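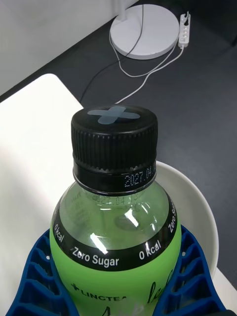 Teaching Two Arms by Remote Control
Esben Bach and Ronaldo Lumbao, November 18, 2022

Our favorite part of the Endine project was driving the arms ourselves! Esben took the left, I took the right, and we recorded 30 runs of each task.
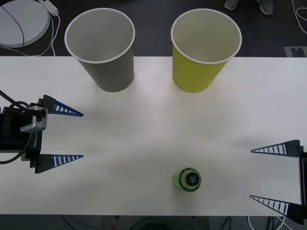 Small, smooth things were the hardest to teach. My first 5 runs were so jerky that we threw them out and started over. Going slower on the approach helped a lot, and by December we want to try training on both our driving styles together.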